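**27 December 2022**

Slept in until nearly nine, a thing I haven't done since the kids were small enough to be farmed out to Mum, and then lay there feeling guilty until the dog came in and stood on my bladder. The house is full of ham. I had it on toast, I'll have it in a salad tonight, and I dare say I'll be having it in soup by the weekend. Hot already by ten, with that dry northerly that makes the flyscreens tick.

I want to get down what happened at the Boxing Day lunch before it goes fuzzy, as I seem to have agreed to something. We were all out under the pergola, on to the pavlova, and Natalina Sala (who had come with her sister's trifle, and a bottle of something orange that tasted like cough medicine but in a nice way) started talking about Drelteo. I'd seen the blue towels around last winter and thought it was a surf club thing. It's a fundraiser for kids who've left home, or been left, and are sleeping on couches and in cars. You get in the sea every morning in June, before breakfast, and people sponsor you by the morning. The money goes to Strebel House, which has beds for teenagers and a worker on overnight who'll make them a Milo and not ask too many questions. 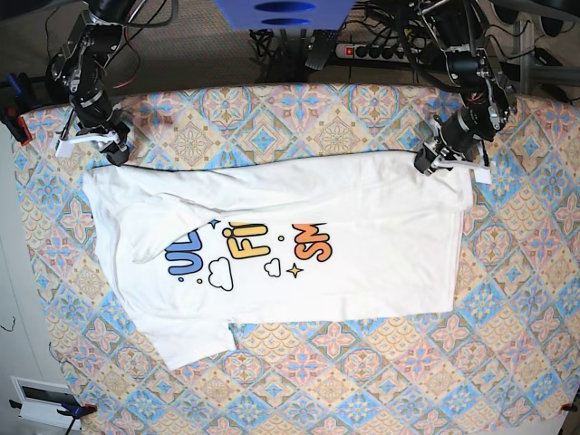 Well, Natalina did it this year and raised more than she spent on her kitchen, she says, though I've seen that kitchen and I have my doubts. She missed one morning with a chest infection and made it up by going in twice the next Sunday. I said it sounded wonderful and that I'd sponsor her next time, and she put her spoon down and said, "No, love, you'll be coming in with me." And everybody laughed, and I laughed, and then somehow Moataz had his phone out and was reading me the sign-up page.

I should say that Moataz El Ouafi is the last man I would have picked for cold water. He wears a jumper to the cricket. But he works with the Strebel people two days a week now, helping the older ones with their rental applications, and he told us a bit about it while the others were clearing. There was a boy, 18, who'd been keeping his school uniform in a friend's garage all through Year 12 so it would stay clean. He'd get changed there every morning and turn up to class on time and not one teacher knew until the last term. Moataz told it very plainly, picking at the tablecloth, and I had to go in and pretend to look for the cream.

I've been thinking about that boy all day. I was thinking about him while I did the washing up, and again when I drove down to Lirnberg for milk and took the long way home past the baths, just to look. They were packed, of course, the whole town was in there. It looked like the easiest thing in the world, kids bombing off the wall and old fellas in bucket hats up to their waists having a chat. I tried to picture it dark and blowing, with frost on the bonnet of the car, and I couldn't really manage it in a sundress.

What worries me isn't so much the cold. I grew up with no heater and a father who thought hot water was for dishes. It's the asking. I have never been any good at asking people for money - I once paid for a whole box of school chocolates myself because I couldn't face the neighbours, and then of course we had to eat them. Natalina says you get over it by the second week. She just sends a photo of her blue feet to everyone in her phone and the money comes in out of pity. I told her nobody wants to see my feet, blue or otherwise.
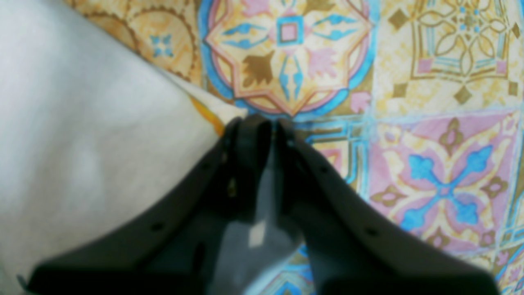 Rang Pat this afternoon to wish her a happy Christmas and to see if she'd talk me out of it. She didn't, the traitor. She thought it was marvellous and wanted to know if there was an age limit, and then she put me down for a dollar a morning on the spot, so I suppose that's my first sponsor. She also told me a long story about the woman from her choir who swims all year round and has never had so much as a sniffle, and a longer one about that woman's divorce, which I enjoyed very much but can't put down here.

Then Moataz dropped in around four to pick up his esky, and stayed for a cup of tea and the end of the shortbread. He says Zandico, the paint people out on the bypass, have promised to match what each new swimmer brings in, up to $440. That does make a difference to how I feel about it. If I can scrape together even that much from the family and the girls at work, it's doubled without my having to ask another soul. He reckons a decent sum like that pays for a bond top-up, or a stack of bus passes and a set of work boots. I like the thought of the boots. I like to know what a thing turns into.

I asked him straight out whether it bothers the young people, a lot of comfortable folk splashing about on their behalf and then going home to a hot shower. He had a good long think (he always does, you could boil an egg) and said that some of them find it hilarious and come down to watch, and one or two have gone in themselves, and a few can't stand the whole business and say so. He said they're all right, in his view. I was glad he didn't dress it up for me.

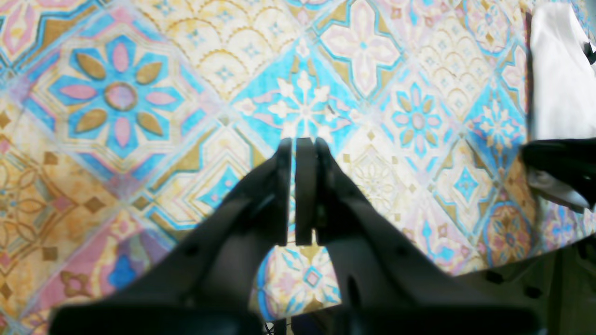
### Before I turn the light out

A few things so I don't forget:

- Ring Dr's when they open again and ask about my blood pressure tablets and cold water
- Find out from Natalina where she got her booties
- Look for the old thermos, I think it's in the caravan
- Write to Aunty Bev, who has money and a soft spot for teenagers
- Return the trifle bowl

It's gone 11 now and still too warm for a sheet. I signed the form after tea. I did it at the bench with the fan on me and a plate of ham at my elbow, and I put my age in and everything, and then I got a cheerful message straight back calling me a legend. I haven't done a thing yet! But I read it out to the dog all the same. There's months to go and I mean to start with a cool rinse at the end of my shower, perhaps from tomorrow, perhaps from New Year's. Natalina has already texted me a picture of a woolly hat.

Must remember to put the bins out in the morning, they're coming a day late this week.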